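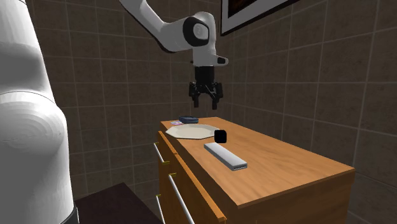

第六讲 控股权、少数股权与合并报表

阅读时间:12分钟
打印本页 | 用电子邮件发送

上一讲结束时有同学问,持股过了一半就算控制,没过一半就不算,为什么还要专门讲一讲。这个问题我很喜欢,因为它让我确信第五讲的讲义没有人打开过。

先把结论放在前面:控制看的是权力,持股比例只是权力最常见的证据。会计准则问三件事,投资方能不能主导被投资方的相关活动,能不能因此拿到可变回报,以及能不能用前者去影响后者。三条都满足,就要合并;缺一条,请去翻权益法那一章,那一章比较短,算是安慰。

一、贯穿本讲的案例

朱兰斯(Julance)是一家上市控股公司,手里有三样东西:

1. 多雷蒂(Doretti),水务公司,朱兰斯持股40%,其余股份散在大量小股东手里,最大的一个也不到百分之一。
2. 齐西内(Zisine),仓储公司,朱兰斯持股28%,另有一位大股东持股过半。
3. 巴克(Bakker),咨询公司,朱兰斯全资持有,主要业务是给朱兰斯写报告,说明朱兰斯管理得很好。

请先不要往下看,在纸边写下你认为哪几家应当合并。写完之后也不要改,考前复习的时候再看会很有教育意义。

二、不到一半也能控制

多雷蒂的情况叫事实控制。朱兰斯拿着四成股份,而历年股东大会的出席率一直不高,小股东来的主要是住得近的。朱兰斯每次投票都稳稳过半,董事会的人选由它定,预算由它批,总经理逢年过节给谁打电话,大家心里也有数。这种情形下,朱兰斯应当把多雷蒂纳入合并范围。

判断时要看的东西:

- 自己持有的表决权相对于其他股东的规模,以及其他股东的分散程度;
- 潜在表决权,例如可转换债券和认股权证,前提是它们具有实质性;
- 其他合同安排,比如一致行动协议;
- 以往股东大会的表决情况。

最后一条学生最爱写,因为最好写。考试时请把它放在最后,前面几条写清楚了再写它。如果前几条已经足以得出结论,就不必去数开会那天来了几个人。

齐西内则相反。28%听起来不少,可桌子对面坐着一位过半数的股东,你说什么他都点头,然后照自己的意思办。朱兰斯在齐西内董事会有一个席位,能参与财务和经营决策,但做不了主,这叫重大影响,用权益法核算。

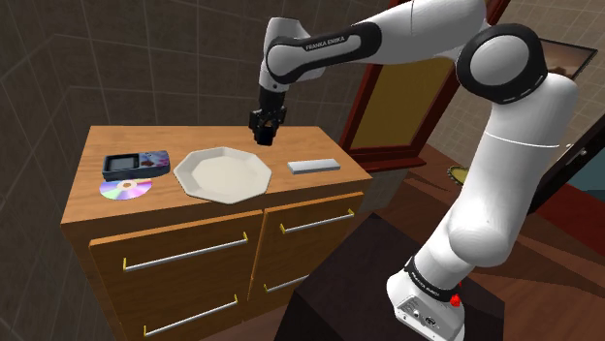 图6-1 机械臂与木柜(计算机渲染图)

三、卖掉一部分,还剩多少

现在进入计算。课间如果要喝咖啡请趁现在,后半段咖啡救不了你。

假设朱兰斯把多雷蒂的一部分股份卖给一家基金,收到价款123(单位:百万)。卖完之后怎么记账,取决于控制权还在不在。

情形甲:卖了一点,控制权还在。合并报表层面,这是所有者之间的交易。售价与对应净资产份额之间的差额进资本公积,利润表上一分钱都看不见。管理层通常对此深感遗憾,因为他们的奖金写在利润表那一页。

情形乙:卖了很多,控制权没了,但还有重大影响。终止确认子公司的全部资产和负债,剩余股权按丧失控制权之日的公允价值重新计量,差额计入当期投资收益。注意,没有卖掉的那部分也会产生收益。第一次听到这里的人往往觉得不太对劲,请保持这种感觉,它在读年报的时候有用。

情形丙:分几次卖,最后控制权没了。要判断是不是“一揽子交易”。几次交易如果是同时订立的,或者单看一次不划算、合起来才划算,就应当当作一次处理。把一笔大交易切成几片,每片都说自己很小,这种手艺历史悠久。

四、公告怎么读

上市公司出售股权之后会发公告。公告的写法有一套固定的礼仪,我把常见的几句翻译一下,供参考。

“本次出售有助于优化资产组合。”意思是卖了。

“公司将继续作为主要股东支持其长期发展。”意思是还没卖完。

“所得款项将用作一般营运资金及把握未来投资机会。”意思是还没想好。

“董事认为交易条款公平合理。”意思是董事签字了。

真正有内容的地方在后面:交易前后的持股比例表、代价的厘定基准、预计收益的计算方法,以及对方还有没有期权。英内克·莱曼斯(Ineke Leemans)上学期来做客座讲座,讲了两个小时,板书只有一行字:“先读脚注。”她后来补充说,脚注里如果写着“参见附录”,那就先读附录。

读比例表时有个老错误:把百分点和百分比混为一谈。持股从40%降到28%,是下降12个百分点,不是下降12%。相对降幅是三成。每年都有人在这里丢分,而且每年都有人来找我理论,我的办公时间因此很充实。
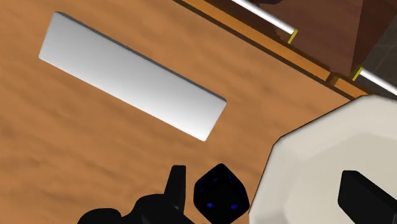 五、少数股东去了哪里

合并多雷蒂之后,它的收入、资产和负债会全部进入朱兰斯的报表,虽然朱兰斯只拥有其中的四成。另外六成属于少数股东,列示在权益项下,单独一行,字体与别处相同,关注度则明显低一些。

净利润也要拆成两块,归属于母公司股东的和归属于少数股东的。计算每股收益只用前一块。用合并净利润直接除以母公司股数,会得到一个令人振奋的数字,可惜是错的。

估值时同理。企业价值要加上少数股东权益,否则分母里有整个多雷蒂的息税折旧摊销前利润,分子里却只有四成的价值,倍数看上去便宜得可疑。市场上有些“被严重低估”的控股公司,低估它的只是分析师的电子表格。

还有一个概念叫控股公司折价:市值长期低于所持各项资产价值之和。常见的解释有总部费用、税负、资金配置不透明,以及投资者不相信那些资产有一天会真的分到自己手里。巴克写过一份报告,认为朱兰斯的折价完全是市场情绪造成的。报告费用计入总部费用。

六、练习

1. 基金买入多雷蒂股份后,与朱兰斯签订一致行动协议,约定表决时跟随朱兰斯。朱兰斯持股降至28%。是否仍应合并?说明还需要哪些信息。

2. 假定没有上题中的协议,其余条件不变,且基金成为第二大股东并积极参会。你的判断有何变化?

3. 朱兰斯宣布以123出售多雷蒂部分股份,公告称“预计不会对损益产生重大影响”。这句话在情形甲和情形乙下分别是否可信?

4. 找一家你感兴趣的控股公司,用分部估值法算出它的折价。请注明每项资产的数据来源。“网上说的”不是来源。

第3题请写出分录。第4题篇幅不超过两页,字号不要为了凑两页而缩小,我的眼睛已经不年轻了。

作业十二月交,逾期每天扣一成,按剩余分数递减计算。想知道这样拖多久才会扣到零的同学,可以自己算一算。

下一讲:关联交易与独立财务顾问。请预习讲义前半部分,并带计算器,手机不算计算器。

打印本页 | 用电子邮件发送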